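Two grippers, one month, and I still can't pick a favourite

So I've been promising a gripper post since the last one about the controller firmware, and it's July now and I've run out of excuses. Grab a cuppa, it's a bit of a ramble.

Some of you know we've been going back and forth between the Kemen and the Anel since the lease on the old suction setup ran out. Both are two-finger parallel grippers, both bolt straight onto our flange with the same four screws, and on paper they're close enough that Gert Baloyi said to just flip a coin and get on with it. I didn't flip a coin. I made a spreadsheet (of course I did) and then talked Fatima into helping me fill it in, and she has been a very good sport about it.

The Kemen is the one I wanted to love. It's light, the fingers come off with a single thumb latch, and the cable exits out the side so it doesn't get dragged around the wrist every time joint six has a big day. Swapping pads takes me less time than finding the pads. The force control is properly nice too. You ask for gentle and you get gentle, and the little current readout it sends back is clean enough that I've started using it to tell whether I'm holding anything at all.

But the stroke! It opens to just a bit less than I need, every single time. I've got a drawer of kitchen stuff we use for grasp tests and half of it is fine and the other half has me going in at silly angles, pinching a lip instead of going across the body. And pinching a lip is a whole different problem, as anyone who's chased a colander across a bench at knock-off time can tell you.

The Anel opens wide, closes like it means it, and weighs as much as a bag of spuds. You feel it in the arm. We had to redo the payload settings twice, the first time because I put the centre of mass on the wrong side of the flange, which Lizelle spotted in ten seconds after I'd spent a whole morning blaming the controller. Sorry, controller. Once that was sorted it tracked a lot better, though there's still a bit of a nod when it stops at full reach. I can live with the nod. The driver I'm less sure about. It wants its own power supply and its own Ethernet port, and it drops the connection if you look at it sideways. I got as far as attempt 2413 in the log before a dropout that needed a full restart, so fair enough, that's a decent run, but then it did it again 16 attempts later and I went home in a mood.

Pads matter more than either brochure lets on. The stock Anel pads are a hard grey rubber that skates on anything smooth. Kgomotso cut me a set out of some soft silicone sheet she had left over from the Swanepoel job and they were better straight away, even glued on crooked (my gluing, her cutting). The Kemen ones are softer from the factory but they pick up dust, and by mid-afternoon I'm wiping them down with a damp cloth like I'm cleaning up after a toddler.

Bowls are where it all comes to a head for me. Smooth sides, a taper towards the foot, a curve at the rim, nothing flat to line the fingers up with.

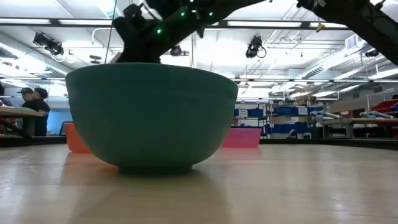
My approach at the moment is rim first, one finger in and one out, coming down on a slant so the wrist has somewhere to go. I tried going straight down from above as well and I prefer the slant, mostly for the cable's sake. Going across the outside is a lovely idea with a small bowl and hopeless with a big one on the Kemen. The Anel might do it with longer fingers, and Mbali Mofokeng reckons she can print some if I send her the flange drawing, so that's on my list.

Other things on the list: try the Cudalness wrist camera again now that the new mount has turned up, get the force thresholds out of my head and into a config file, and see if the Anel behaves on a shorter network cable. If anyone reading has had the same dropouts, please leave a comment, I'll try anything short of an exorcism.

Spreadsheet goes up once I've fixed the colours. Fatima says they hurt her eyes.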